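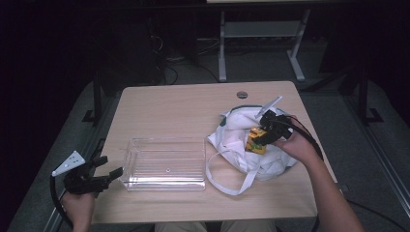 Have you ever fallen out with your family over money? I'd love to hear about it

I write the family and money column at Brallent, and for the next few months I'm after people who are willing to talk to me about the rows that start with a bill, a loan or a birthday present and end with somebody leaving the group chat.

You know the sort of thing. Your brother borrowed 900 pounds for a car and then booked a fortnight in the sun. Your mum pays for one grandchild's swimming lessons and has never offered for the other. Your in-laws split the restaurant bill down to the last olive, or they never split it at all and then bring it up for years. Or you married someone whose family had a lot more than yours (or a lot less) and you still don't know which remarks were jokes.

I had one of these myself. It was over a sofa. My sister and I didn't speak from one spring to the following December, and when we did make up neither of us still had the sofa! So I'm not going to sit there tutting at you.

The series is called Who Paid For That? and the first pieces have already brought in a huge postbag, most of it from people telling me I'd taken the wrong side. Fair enough. I want the next batch to have more voices in it and a bit less of me.

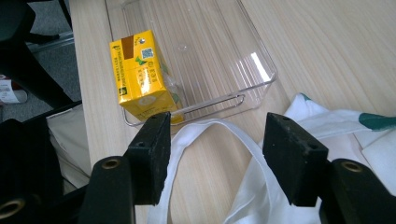
Posted 10 Jul 2023 by the Family and Money columnist, Brallent

Who I'm looking for

I need 8 people (or pairs, if you can bear to be in the same conversation) for the main series. You should be over 18 and living in the UK, and the falling-out should be your own, so please don't send me your neighbour's, however good it is. It doesn't have to be settled. A few of the best letters I've had came from people right in the thick of it.

I'm especially keen to hear from:

Grown-up children who earn more than their parents and find it awkward
Parents who've lent money and would quite like it back
Stepfamilies, at Christmas or any other time
Anyone who's been called tight, flash or a snob by a relative and has been chewing it over ever since
People who were the one in the wrong and know it (please, I never get enough of these)

I can't take on anything that's going through the courts at the moment, and that includes wills being contested and divorces where the finances aren't finished. Our legal people would have my head. If yours is nearly done, write anyway and we can talk later in the year.

What it involves

One phone call with me, an hour or so, at a time that suits you. Evenings are fine, I'm usually up. After that I write it up and ring you back to read you your own quotes, and if I've got something wrong you tell me and I change it. You don't get to rewrite the whole piece, but you do get to stop me making you sound like someone you're not.

Names are changed as a matter of course. I'll also move you to a different town and give you a different job if that helps. The last person I spoke to lives near Ciddale and I turned her into a dental nurse from the other end of the country, and her own cousin read it and emailed her the link without twigging.

Your relatives won't be contacted unless you both want to take part. If you'd like to do it as a pair I'll speak to each of you separately first.

There's a fee of 100 pounds per person, paid by bank transfer once the piece is up. If we decide not to run it you still get paid, so don't feel you have to make it juicier than it was.

How to get in touch

Use the form at the bottom of the Brallent contributors page and put WHO PAID in the subject box. A couple of paragraphs is plenty: who's involved, what the money was for, where things stand now and the best time to ring. No need to polish it. If you'd rather post me a letter, I love a letter, and it should go to Family and Money, Brallent, Marikar House, 1702 Custex Road.

I read every one myself and reply to them all, though it can take me a fortnight when it's busy. We'll keep this call open until all the places have gone, and I'll put a note on the page when they have.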